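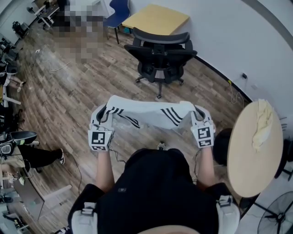
3.2 Sorting of donated sportswear

The garments were collected from two donation points, one in Plonville and one in Dalolville, between March and July. In total 2,286 pieces were received. After removal of items that were not sportswear, or whose care label could not be read, 1,861 pieces remained for the analysis. Shoes, swimwear and socks were excluded from the beginning, because the two donation points do not accept them in the same way.

Each piece was judged separately by two sorters with long experience in the second-hand trade. They worked from the same written guide, adapted from the one used by Escobar and Mujić in their earlier study of winter coats, and they did not see the marks of each other. The guide asks for a grade from A (can be sold without any treatment) to D (only for fiber recovery). When the two grades differed by one step, the lower grade was kept. When they differed by more, a third sorter decided.

Color was recorded in a simpler way than in the coat study. We noted the main color of the piece and whether it had a contrasting pattern. A white garment with three black stripes, as in Figure 2, was coded "white, contrast: yes". The width and the direction of the stripes were not coded. We considered this at first, but the sorters in Dalolville found that it made the work slower and they did not believe that buyers pay attention to it.

White and light pieces need a special remark. Yellowing at the collar and gray marks at the knee are easy to see on them, while the same wear on a dark piece is often missed under the lamps of a sorting hall. For this reason all pieces were graded in daylight, before three in the afternoon. It is possible that our grades for dark clothing are therefore stricter than those given in daily practice – a point to which we return in Section 5.

Price was not shown to the sorters. The selling prices were added later from the records of the Colten shop, where the pieces of grades A and B were offered under the usual conditions. Pieces that stayed on the rail for more than six weeks were counted as unsold, also if they were later sold at a reduced price.

Figure 2. White garment with three black stripes, held stretched horizontally.

The differences between the two towns were tested with the method described by Figueroa and Gál. The results for grade are given first, and those for price follow in Section 4.2.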